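Horholm Under-Desk Drawer, Wide
Sold by Paterson Home Office

Price: $55
Ships flat, assembly required
Reviewed for the shop by Sheena Matheson
Page last updated 6 May 2019

We put off stocking this one. Most under-desk drawers are a tray hung from two strips of tape, and they come down the first warm week in August with your stapler in them. The Horholm screws in, so it had a head start with us, but the box also promises to "transform your workday," and that kind of talk makes me check the hardware.

What you get

A shallow steel drawer, two side rails, a bag of screws, a paper template and a plastic pen tray that sits loose in the front. No screwdriver. The leaflet says no tools needed for the pen tray, which I suppose is true.

The drawer comes in black or white. The black shows dust. The white shows everything else. Both are the same price, whatever you may see elsewhere about the white being a "limited finish."

How it fits

You need a desktop thick enough to take the screws. Measure the top before ordering, and measure it where the drawer will go, because plenty of desks are thick at the front edge and thin everywhere behind it. That fat front edge is there to look good in a showroom. If your desk is glass or hollow-core, don't buy this, and don't let a reviewer with a tube of glue talk you into it.

The maker claims you can put it up in "minutes." I took 50 of them, lying on my back with a flashlight in my teeth. The template helps once you have taped it down. Drill pilot holes. The leaflet calls them optional and I don't agree.

Check for a crossbar too. A lot of sit-stand desks have a steel beam running right where you would want a drawer, and the rails won't clear it.

How it holds up

The slides are fine. They aren't soft-close, although the older carton says they are, and we have asked Horholm to stop printing that. Pull the drawer all the way out with a full load and the front dips a little. Ours has been up for two years over a desk that gets used every day, and the dip is no worse than when it was new. The finish has worn at the pull.

There is a lock, and I wouldn't count on it. The key looks like the key to a toy cash register, and a table knife would probably do as well. It will keep a toddler out of your gum.

As for the "ergonomic" label on the side of the carton, it's a drawer. It also takes up knee room, which tall people should think about before they pay for it.
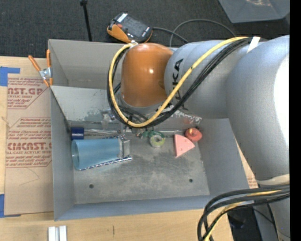
If you are deciding between this and the Stistitz, the Stistitz is cheaper and hangs on clamps, so there is no drilling. The clamps mark a soft top and need tightening every so often. It's a reasonable pick for a rental or a borrowed desk. The Zamance is the expensive one at $190, with wood fronts and very nice slides. I have tried to find the rest of the money in it and can't. Buy it if you like the look.

Good for: pens, chargers, notebooks, a thin laptop with the lid shut.
Not good for: hanging files, anything tall, anything you need locked up.

Returns

Unused drawers can come back with all the screws. Once you have put holes in your desk, the drawer is yours, and so are the holes. Missing parts are replaced free; tell us the color and the letter printed on the parts bag.

In stock: black
Back in August: white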